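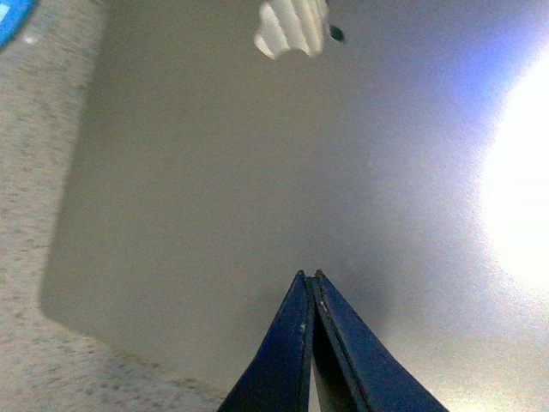
Hutchins Community Garden Club – Plot Holders' Group

Minutes of the general meeting, October 2022

Held in the back room of the Hutchins Branch Library. The chair opened the meeting at 6 p.m. There were 16 members present. Apologies were received from the newsletter editor and from two plot holders on the east side.

1. Minutes of the last meeting
The May minutes were read and approved with one correction. Under "Paths," the words "north gate" should read "south gate." No other changes.

2. Matters arising
The lock on the tool shed has been replaced. New keys are available from the secretary against a signature. Old keys should be handed in so the hooks can be relabeled.

The broken bench by the herb beds has been taken away. The chair asked whether members wanted another one in the same spot. Opinion was divided, with some saying the spot is too hot in summer and others saying they sat there all the time. Left for the spring meeting.

3. Water
The city will shut off the outdoor supply for the winter in the usual way. Members should drain their hoses and take them home or coil them in the shed with a name tag. Untagged hoses left on the ground will go in the free pile.

The tap nearest Skirkia Street has been dripping since late summer. A member with plumbing experience looked at it and thinks the washer has gone. She will try a new one before the shutoff – if that does not work we will have to ask the city. The cost of parts was approved.

It was asked again whether we could have a second rain tank. The secretary has a price from Foltesex for a used one, but it does not include delivery, and the slab behind the shed would need to be made bigger. The secretary will ask for a price with delivery and bring it back.

4. Compost
The three-bin system is not being followed. Fresh material is going into the middle bin, which should be left alone until spring. New signs will be painted. Members are reminded that no tomato vines, squash vines or anything with mildew should go in any of the bins this fall. Bag it and take it home.

There was a long discussion about leaves. Amier Tree Service has offered to drop off a load of shredded leaves at no charge if we can take it on a weekday morning. Agreed to accept one load, to be tipped on the gravel by the south gate and not on the grass. Members may take what they need for their own beds. What remains will go on the shared berry rows.

5. Plots and waiting list
The garden has 58 plots. Four are being given up at the end of the season and will be offered to the waiting list in order. Outgoing members must clear their beds, including stakes, netting and edging, or lose the deposit.

One plot holder asked to be allowed to split a plot with a neighbor who is on the list. The rules do not cover this. After some talk it was agreed to allow it for one year, with the current holder staying responsible for the fee and the work hours. Motion carried, two against.

6. Garlic order
The group order for seed garlic has come in. Softneck was short, and members who ordered it can have hardneck or a refund. Pick up from the shed on the next two Saturdays between nine and noon. Bring a bag.

7. Fees
Fees stay the same for next year. A proposal to charge extra for double plots was put forward and then withdrawn.

8. Other business
Groundhog damage along the back fence. The wire needs to be buried deeper on that side. A work morning will be set by email once the beds are cleared.

A member reported that someone has been picking from plots that are not theirs, mainly peppers. The chair asked everyone to speak to their guests and children.

Two loppers and the good digging fork are missing from the shed. Please check at home.

The meeting closed at 7:40 p.m. The next meeting will be in the spring, same room, date to be posted on the shed door and sent by email.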